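July, late evening

Today I got up at 5 because the heat in the apartment did not let me sleep any longer. I made coffee, opened both windows and sat down with my grammar notebook. It is my third year in Domton and I still write "the" where it should not be, and leave it out where it should be. My teacher at the evening course says this will be the last thing to become correct. I believe her.

At lunch I took the bus to the allotment gardens in Trilludov. My plot is small, 26 square meters, but the tomatoes have become so heavy that two of the canes were lying on the path. I tied them again with strips from an old shirt. The beans are finished. I pulled them out and put the roots on the compost, although the man on the next plot always shakes his head when I do this. In my country we leave the roots in the soil, and I don't remember why I stopped.
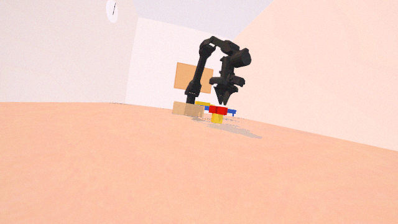 Black arm on its tan block, orange floor.

I carried home 3 kilos of tomatoes and one zucchini which was much too big. The small tomatoes I ate over the sink with salt. From the rest I wanted to make the sauce of my grandmother, but her recipe is only words like "enough" and "until it is good." I cooked it for 240 minutes on the lowest flame. The kitchen was like a bath house. I read half of a novel from the Bermúdez library while I stirred, and I looked up fourteen words, among them "threshold," which I have looked up before.

The sauce is darker than hers was. I think she put in a carrot for the sweetness, or maybe it was an onion that she took out afterward. I remember an onion on a plate, very soft, and that my brother and I both wanted it. I should have written such things down when I could still ask. 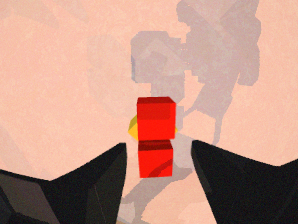

My brother wrote back within a minute that it was certainly the onion, cut in half and never chopped, and that the carrot belonged to our aunt, who put carrots in everything. He also wrote that I got the onion more often than he did. I answered that this is not how I remember it. We went back and forth until he had to go to work.

So I will try again with the onion when the next tomatoes are ripe. I filled four jars with the sauce from today and wrote "July" on the lids. One jar I will take to the evening course.

For tomorrow: buy string at Grallus, return the novel if I finish it, water the plot before nine. It is still very warm, and somebody downstairs is playing the radio with the window open. I understand nearly all of the weather report.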